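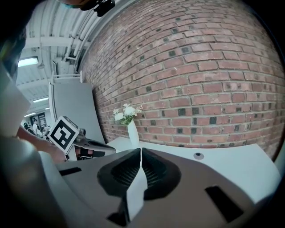
Where we are with the Dedlow letters

April 2018

Search this site
Enter keywords
Go

Hi Reshma, and hello to everyone else at the Savard Fund who reads these. You asked for "the real version, with the bumps left in," so that's what you're getting. I've put it on the project page too, as we agreed, so the families who lent us material can follow along.

Quick reminder of what your money is paying for. The Dedlow letters are the correspondence of a family that ran the seed and feed store in Bridedlow for three generations. They wrote to each other constantly, even when they lived two streets apart, and they threw nothing away (bless them). The grant covers scanning the letters, typing them up, and putting the whole lot online where anybody can search it by name or place.

The scanning is nearly finished! We have 3192 pages scanned and backed up in two places. There are 44 pages left and they're all the awkward ones: the letters written on tissue-thin airmail paper, plus a batch that got damp at some point and stuck together. I don't want to rush those. Hélène Lavoie has looked at the stuck ones and thinks most of them will come apart with patience and a bit of humidity, and she's going to do it herself over the next few weeks. I'm staying out of her way.

Typing is slower, as I warned you it would be. We're at 2077 pages typed and checked once. The second check hasn't caught up and I'd sooner tell you that now than have you find it in a table. What's holding us up is mostly one person's handwriting. Great-aunt Winnie wrote across the page, then turned it sideways and wrote across it again to save paper. On a good morning I can get through three of her letters. On a bad one I do half of one and go for a walk.

I did find a trick that helps. If I read the store's order books for the same month first, I know what she's likely to be talking about, and a word that looked like "bunion" all week suddenly reads as "onion." She had strong opinions on onion sets. She had strong opinions on the Methodist choir too, and on a man named only as "P." who owed the store for eleven sacks of oats and never paid up as far as I've read.

Which brings me to Penry. In the application I wrote that the Penry letters were a small side collection, maybe a shoebox. They came in March and it's two suitcases. The Penrys were cousins on the mother's side, and they kept the replies, so for long stretches we now have both halves of a conversation that I'd only been able to read one side of. I was so pleased I read them on the floor in my coat.

It does make trouble for the plan, though. The Penry material wasn't in the budget at that size, and I'm not asking you to stretch to it.

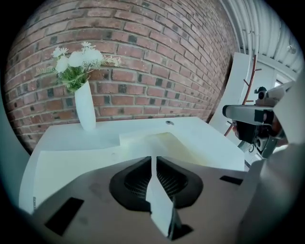 My suggestion is that we list all of it, so people know it exists, and only scan the letters that answer something already in the Dedlow set. I've been through the first suitcase on that basis and pulled 33 letters. The second will have fewer, I think, as it's heavy on Christmas cards and receipts. The rest can wait for another day and another grant.

Now money. We're under on equipment, as the scanner we had turned out to be good enough once the glass was replaced, and we're over on archival folders, which cost more than I'd allowed and which we need more of than I'd guessed. The two nearly cancel out. I'd like your okay to move what's left of the equipment line over to typing hours. It isn't a big sum and the figures are in the spreadsheet I sent you separately (second tab, please ignore the first, it's an old one).

The search page is up in a rough form. You can look for a surname and get every letter it shows up in, which works nicely, or look for a place, which works less nicely. "Bridedlow" brings up nearly everything, as it was printed on the store's notepaper. I need to find a way to leave the letterheads out of the search. If anyone reading knows how that's usually done, please write to me!

One thing I'd like your view on. Four of the later letters mention an illness in a family that still lives in town. The people in the letters have died but their children haven't, and I'm not comfortable putting those pages up until I've talked with them. For now they're scanned, typed and held back. I'd planned to write to the family first and visit after, but if the Fund has a policy on this I should know it before I put a stamp on anything.

Before the next report I'd like to have the tissue-paper letters scanned, the second check well along, and Winnie's middle years behind me. I'm also putting together a short index of nicknames, as there are two Buds, a Buddy and a Little Bud, and they're all in the same room in one letter.

Call me any time if something here needs a longer answer. Mornings are best.

6 comments
14 shares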